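Threads > Astronomy gear > Mounts and tripods

Periodic error on the Prestano equatorial mount, measured over several clear nights from the back paddock outside Plullville. Short thread, mostly for anyone deciding whether to train the correction or leave it alone.

Setup first. Small refractor on the main saddle, guide scope on top, counterweight run well up the shaft. Tripod legs fully retracted on concrete pavers. Polar alignment by drift, then left untouched for the whole session. Guiding output off, logging only.

The raw trace has the usual slow sine at the worm period plus a faster ripple riding on it. The slow part is easy to correct. The ripple isn't, as it comes from the transfer gear and doesn't divide evenly into one turn of the worm. It drifts in phase from cycle to cycle.

I recorded 3 complete worm cycles with the mount's own training routine and let it average them. Then 10 cycles with the logging software, averaged offline and loaded back in. The longer run gives a smoother curve. Three cycles leaves a fair bit of seeing in the table, and the mount will play that back at you all night.

Pick your star properly. Near the meridian, close to the celestial equator, and high enough to be out of the muck. From here that means looking north. A star well toward the pole shows less apparent motion in RA and you'll under-read the error unless the software knows the declination.

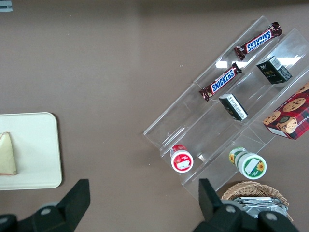

Exposure length on the guide camera matters too. At 1 second I was chasing the atmosphere. At 4 seconds the trace settled and the gear ripple stood out clearly from the noise. Go much longer and you start smoothing away the thing you're trying to measure.

Balance: slightly east-heavy in RA, so the worm stays loaded on one face. Perfect balance lets the gear float across the backlash and you get small random steps in the log. Rebalance after the meridian flip. The bias swaps sides when the tube does.

The Drokura dovetail clamp gets its own post. The stock one grips at two points and let the tube rock a little in altitude when the dew heater cable pulled on it. I'd blamed the worm for that. The Drokura clamps along the full length of the bar and the odd jumps in the dec trace have gone.

Cable routing while I'm at it. Everything now leaves the saddle at the RA axis and drops straight down with a loose loop. Slew to both horizons by hand control before dark and watch for snags.

One trap. The correction table is tied to worm position, and this mount finds that by an index mark at power-up. Skip the index step and the table plays back at the wrong phase, so a correction that should halve the error can double it. Park before switching off, then confirm the index anyway.

Is it worth it if you autoguide? For short focal lengths, marginally. The guider handles the slow term without help. At longer focal lengths I'd do it, because smaller corrections per guide frame means rounder stars when the seeing turns ordinary.

Next job is the worm mesh. There's a touch of play in RA with the clutch locked, and I'd like it adjusted before the July new moon. I'll retrain from scratch afterwards, as the old table won't be valid once the worm has moved.

Recent threads
Macapagal focuser: slop in the drawtube and how to shim it
Pier or tripod on clay soil
Dew heater controllers and power draw
Drift alignment without a view of the pole
Regreasing a stiff declination axis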